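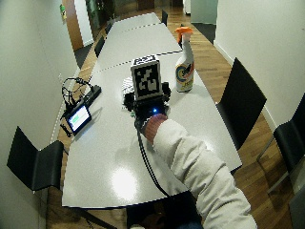

Table-wiping session, long table, wrist kit with marker box fitted.

Ticket: pose dropouts on wrist kit during spray-and-wipe recordings
Project: Pledska
Opened: 29/03/2018
Status: closed, one follow-up open

Problem
The tracked pose of the hand jumps or goes missing in some of the table-wiping recordings. Of 100 episodes processed, 39 had at least one gap longer than our limit of 9 frames. The gaps are not spread evenly. Most fall in the spraying part of the task and very few in the wiping part.

Set-up
Hand-worn sensor kit, marker box on top, fixed camera beside the workspace. Objects are one spray bottle and one striped cloth. Tracking is done offline with Laizer. The method depends on the fixed camera reading at least one face of the box in every frame, so that the hand path can be used as the demonstration without a robot present.

Checked first
Calibration file: correct one loaded, residual normal.
Clock offset between kit and fixed camera: within limits.
Cable: reseated at the wrist, no change.
Marker size in the config: matches the print.

Log
Re-ran 11 of the bad episodes with the detector output saved for each frame. The box is found but the pose flips between two answers when a face is seen at a steep angle. Laizer then rejects both and writes a gap.

Glare was the first suspect, as the table is glossy and the ceiling lights reflect in it. Compared gap frames against the masks for the bright patches — no link that we could find. Left the lights as they were. 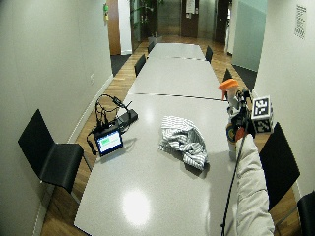 Grouped the gaps by wrist angle instead. They cluster where the hand turns to grip and aim the bottle. The wipe keeps the wrist much flatter, which fits the pattern in the original report.

Tried the Lamley filter on its own. It smooths the path across the flips but the position drifts during longer gaps, so the result looks clean and is wrong. Not used.

Fix
Switched to solving all visible faces of the box together, with the previous pose as the starting guess. Same 100 episodes re-processed: 11 still have a gap over the limit, down from 39. No re-recording needed for the rest.

Follow-up
The remaining 11 are marked "exclude" on Garby and should stay out of the training split. Config change is on the main branch. Anyone with a local copy of the old solver needs to pull before processing new sessions. Gap limit to be reviewed in June.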